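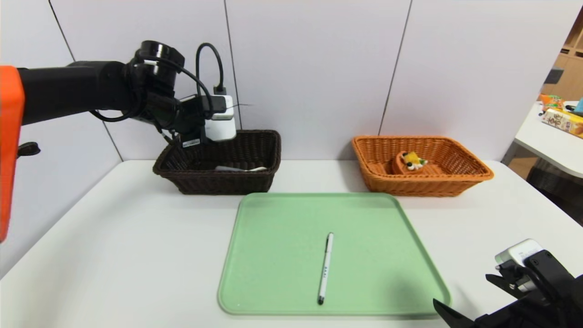
*A dark brown wicker basket on a white table.*

**Printmakers get a Saturday of their own in Drorcombe**

The old Gaillard print hall in Drorcombe opens its doors this Saturday for the biggest show of relief printing the town has ever put on, and it's a treat! There are 182 works on the walls, from postcard-size linocuts to a woodblock print so long that it turns a corner and carries on into the next room.

The show is called *Wustum*, after the river path where painter and printmaker Suleiman Olatunji spent most of April drawing reeds, barges and the undersides of bridges. His sketches became the starting point for everyone else. Each artist was handed one drawing and asked to answer it in print, and the answers go in every direction – a choir of herons, a flooded kitchen, a set of bus tickets carved in pear wood and inked in a blue so deep you want to stand there all morning.

"I gave them a river and they gave me back a whole county," Olatunji said while hanging the last row. "Some of these I had to look at twice before I found my own line in them."

His own contribution is the long one. It was printed on Japanese paper from 75 separate blocks, and the joins are worth hunting for (try the stretch near the fire door, where a heron's leg runs across three of them).

Upstairs, the Erkau studio is running its two big presses all day. Visitors can ink a small block and pull a print to take home, and children are very welcome. The studio has cut paper for 500 prints, and aprons are on hand for anyone who forgets to dress for it.

A signed edition of 100 prints from Olatunji's first river block will be on sale at the front desk, with the money going toward a new drying rack and evening classes in the fall.

Doors open at 10 a.m. and the presses stop at 4 p.m. Admission is free. The entrance is on the canal side, and there is a ramp to the left of the steps.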